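Murnis adds glossy marble sheet to Skandus tabletop soccer line

8 June 2024 | Vevow staff
43 shares | 6 comments

Murnis has added a printed playing surface to its Skandus line of tabletop soccer parts. The new sheet has a black marble pattern with thin gold veins and a high-gloss finish. It carries no pitch markings. Sales through the distributor Soliman opened in May, and the first run of 2,140 sheets is now shipping.

Earlier Skandus surfaces were green fabric with a printed center circle and penalty areas. Murnis said customers who keep the game on a desk or a side table had asked for something that could stay out between games. The sheet is flexible and ships rolled in a cardboard tube. The instructions call for laying it face down for a day before first use, then turning it over and pressing the edges flat by hand. Corners that still lift can be held with the removable adhesive dots in the tube.

The ball and goal are unchanged. The ball is black and white with the usual pentagon pattern. The goal is a miniature mesh piece that stands on the surface with no fasteners, so it can be set at any point and turned to any angle. Murnis recommends starting with the ball directly in front of the open side at short range, then moving it back and off to one side for longer shots.

A smooth surface changes how the ball behaves. According to the product sheet, it rolls farther than on fabric for the same push and takes longer to settle after a rebound. The goal also slides more easily when struck. Murnis lists a set of clear grip pads as an optional part, and says they fit the older goals as well.

Gloss is the main tradeoff. Overhead lamps show up as bright streaks on the print, and the pattern is hard to see where they fall. A matte version is under review, with no release date given. For cleaning, a dry microfiber cloth is advised. Solvent cleaners will dull the finish and are not covered by the warranty. 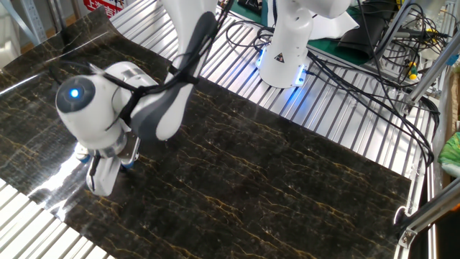
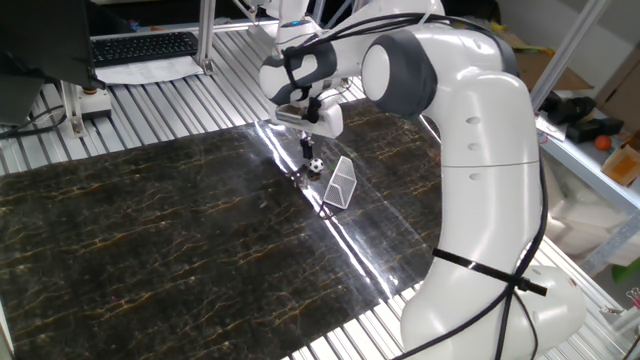
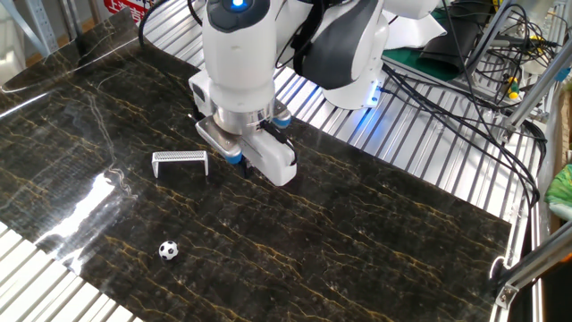
The black marble print with gold veining; the ball and goal are in the second and third pictures.

Price and availability

The sheet is sold alone or as a set with one ball and one goal. The set costs $99. Soliman is limiting orders to up to 300 sheets per reseller until the second run is printed. Existing Skandus balls and goals can be used on the new surface without changes.

6 comments

Get Vevow product news by email. Enter your address to subscribe. You can unsubscribe at any time.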